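4.3 Recording a Demonstration with the Hand-Held Gripper

Complete Section 4.2 (Marker Check) before you start. Each task needs its own session. Do not mix tasks in one session.

1. Put on the harness and tighten the strap until the tablet does not swing when you turn.
2. Start Vesero Capture on the tablet and select New Session.
3. Roll long sleeves back from the wrists. Fabric must not cover a marker.
4. Hold the gripper in front of you with the jaws open and the marker cubes in view of the head camera. Stand still until both cubes are listed as Tracked.

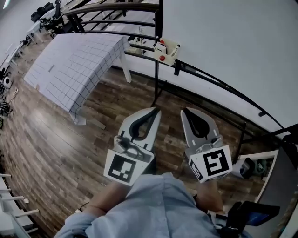

Operators at the Ostby site report that most lost tracking happens at this point, when the wrists turn inward and one cube hides the other, and they ask that new users practice the open position before recording anything. If tracking drops, open the jaws, turn the wrists outward and repeat step 4.

5. Press Record. Keep the jaws open for the first 34 frames. The software uses them to set the zero gap.
6. Perform the task at a steady pace. Close the jaws fully on each grasp.
7. Return to the open position and press Stop.
8. Review the take. Delete it if the tracking bar shows red during a grasp.

NOTE: A session holds up to 1,000 takes. Start a new session when the counter reaches 905 if the takes will be merged later.

CAUTION: Do not loosen the screws between a finger and its cube. If a cube has moved, repeat Section 4.2 and discard all takes recorded after the last good check.

CAUTION: Look down before you step. The tablet blocks part of your view of the floor.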